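Does Black Really Get Hotter in the Sun?

You have probably heard a grown-up say it: "Don't wear black today, you'll boil." Is that true, or is it one of those things people repeat until it sounds true? Don't take their word for it. Don't take mine either.

Start with light. Sunlight is a mix of all the colours. When it lands on something white, most of it bounces off again. When it lands on something black, most of it goes in and stays in. Light carries energy, and energy that stays in warms things up. So far the grown-ups are doing well.

But be careful. Sunlight also has a part we can't see, called infrared, and your eyes can't tell you whether a thing soaks that up or not. Two things that both look black may warm up quite differently. Looking is a good start, but a thermometer is better. 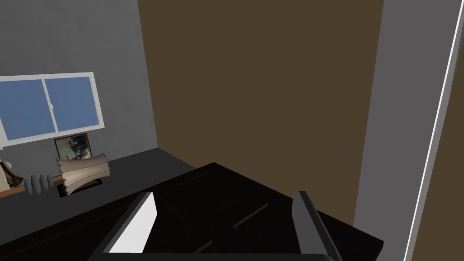 Then there is the matter of clothes. In some very hot deserts people wear loose black robes. If black is so terrible, why would they? Scientists who looked into it found that the outside of a black robe does get hotter, but the extra heat is mostly lost before it reaches the skin. Air moves about underneath and carries it off. A tight black T-shirt is another story -- there is hardly any room for air.

Zinash Ayele's class tried their own test one September. They put a black card and a white card on a sunny wall for 40 minutes, and the black one came out warmer. Good! Except that Abhishek Kashyap noticed the white card had been in the shade of a drainpipe for part of the time. So was it the colour, or the drainpipe? They had to do it all again.

If you try it, use two cards of the same size and thickness, in the same patch of sun. Swap them over halfway. And if somebody tells you black is always hotter, ask them what they measured, and where they put the thermometer.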